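Nedirham Civic Supply
Meeting room equipment > Speaker timers

Drerasska Speaker Timer, Second Version
Made by Esidmont
$259 each
In stock, ships from Toledo
Page updated Tuesday, January 15, 2019

We sell the Drerasska and we would rather you read this page before you order one. Esidmont's own brochure says the timer "restores order to public comment." We have been to plenty of council meetings with a timer in the room, and order depends a lot more on who is holding the gavel. What the box does is count down and show a light. It does those two jobs well, and the rest of the claims deserve a hard look.

What it is

A countdown clock with a face on both sides, so the speaker at the lectern and the members at the dais read the same time. Three lights sit over the digits. Green comes on at the start, yellow when the warning point is reached, red at zero. There is a buzzer, which can be turned down or turned off. The clerk runs it from a small wired control with start, pause, reset and an add-time key.

The first version had a wireless control and we stopped selling it. Esidmont said the dropped signals came from other equipment in the room. Maybe so, but a council chamber is always full of other equipment, and a timer that freezes during a zoning fight is worse than a kitchen clock. The wired control fixed that. It also means you have a cable to run across the floor, and you will need to tape it down or cover it.

Specifications

Display: two-sided, red digits
Longest count: 99 minutes
Saved time settings: 8
Control cable: 19 feet, supplied
Power: wall adapter, supplied
Battery: none
Mounting: tabletop foot or camera-type tripod thread
Case color: black or gray
Warranty: two years, parts and labor, return shipping paid by the buyer

A word on those saved settings. Eight sounds generous, and most towns will use two of them: one for general comment and one for public hearings. Setting them up takes a string of key presses that nobody at Esidmont seems to have tried while wearing reading glasses. Do it the afternoon before the meeting, with the sheet in front of you.

Where we part ways with the brochure

"Visible from anywhere in the chamber." The digits read cleanly from the back row of an ordinary township hall. In a high school gym or an auditorium, which is where you will end up the night the landfill is on the agenda, they don't. You would need a larger display, and Esidmont doesn't make one. Ask us and we will send you to somebody who does.

"Ends disputes over speaking time." It ends arguments over how much time has passed. Disputes over whether the chair gave a friend an extra minute go on as before, and may get louder now that everybody in the room can see the red light. If your rules of procedure do not say what happens at red, write that down first. The timer will sit there blinking and the speaker will keep on talking.

"Creates a fair and open record." It keeps no record at all. There is no memory of who spoke or for how long, no port, and no way to connect it to your recording or your minutes. We asked Esidmont where that sentence came from and got a different sentence back.

"Rated for 500 meetings." We have never been told what this means. There is no part inside that wears out by the meeting. Treat the two-year warranty as the only promise here and plan your budget on that.

From people who use it

Sandamali Ranasinghe clerked for a seven-member village council and now trains new clerks. She was doubtful going in. "I had a stopwatch and a yellow card. The stopwatch cost me nothing. What I got from the timer was that people quit asking me how long they had left, and I could get on with the minutes. I don't know that it is worth the price to a village that gets three speakers a month."

Marcelino Barros chairs a school board and bought two. "The buzzer is awful. Turn it off. We had a grandmother talking about the bus routes and it went off like a truck backing up. We use the lights only now."

Cleiton Xavier speaks at most of his city's council meetings and has seen the timer from the other side. He thinks it has been good for the regulars and hard on first-timers. "I know how to fit my remarks in. Somebody who has never done it sees yellow and panics. I have watched people sit down with half of it unsaid." He would like to see the chair explain the lights out loud at the start of every meeting, and so would we.

Do you need one at all?

Small boards with a light sign-up sheet can get by with a phone on a stand and a clerk who is willing to speak up. We will not try to talk you out of that. The Drerasska starts to make sense when the sign-up sheet fills the page, when there have been complaints that the chair plays favorites, or when your attorney has told you to treat every speaker the same and be able to show it. On that last point, remember what we said about records. You will still need the video, or written notes from the clerk.

It makes less sense if your comment rules change from meeting to meeting. A board that gives out three minutes in January and two minutes in March, depending on the mood and the crowd, has a problem the timer will only put up in lights.

What comes in the box

The timer, the wired control, the wall adapter, the tabletop foot and a printed sheet of instructions. The tripod is extra. The carrying bag in some of Esidmont's photographs is extra too, and we don't stock it. It has no padding and the zipper on our sample split. A hard case from a camera store will do the job better.

Care

Wipe the display with a dry cloth. Don't spray cleaner on it; the seam around the digits is not sealed. Unplug it at the wall before moving it, and coil the control cable loosely. Most of the units that come back to us have a cable that was wrapped tight around the case and broke near the plug.

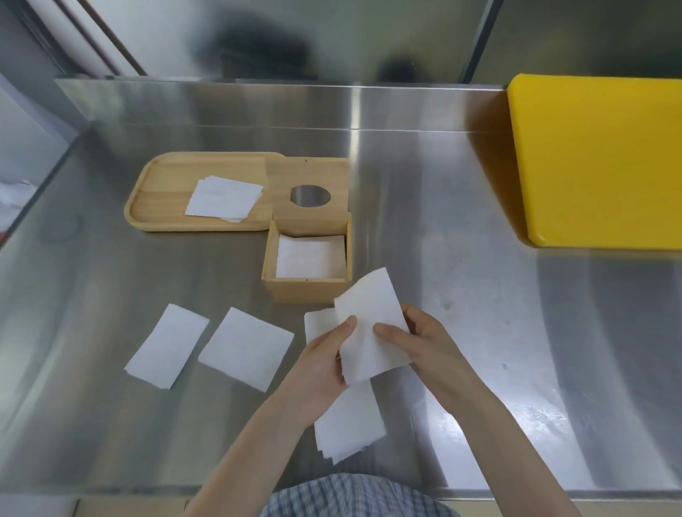
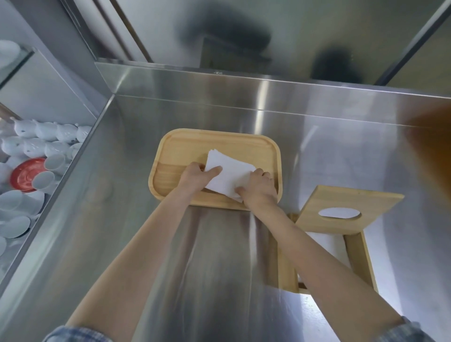

Returns and repairs

You may return an unused timer within 30 days for a full refund. A timer that has been through a meeting can come back too, less a restocking fee of $19. We started charging that after one campaign season in which several timers went out for a single candidate forum and came home the next morning. If all you need is one night, call and ask about a loan. We keep a demonstration unit and it is usually on the shelf outside of election season.

Repairs under warranty go through Esidmont. Out of warranty, Gleice Fagundes at our Toledo bench will replace a cable or a control for the price of the part and an hour of her time. She will not open the display. Esidmont won't sell us the boards, and we have told them what we think of that.

Buying on a purchase order

We take purchase orders from cities, villages, townships, counties, school districts and library boards. Send the signed order with your tax exemption form and the name of the person who will receive the shipment. Payment is due 30 days after delivery. We don't give discounts for a single unit. Anyone who tells you they can get you a government price on one Drerasska is most likely selling the first version, so ask whether the control has a cable.

If your purchasing rules call for written quotes from more than one seller, we will give you ours and tell you who else carries the timer. There are not many.

Related items

Lectern cable cover, rubber, black
Tripod, short, for tabletop or dais
Speaker sign-up pads, numbered
Chair's script card, with wording to explain the lights (no charge with any timer)

Questions before ordering go to Nazareno Martinelli in the Toledo office. Tell him the size of your room, how many speakers you see on a busy night and what your rules say now. He has been known to answer that a board should fix its rules and call back in the spring.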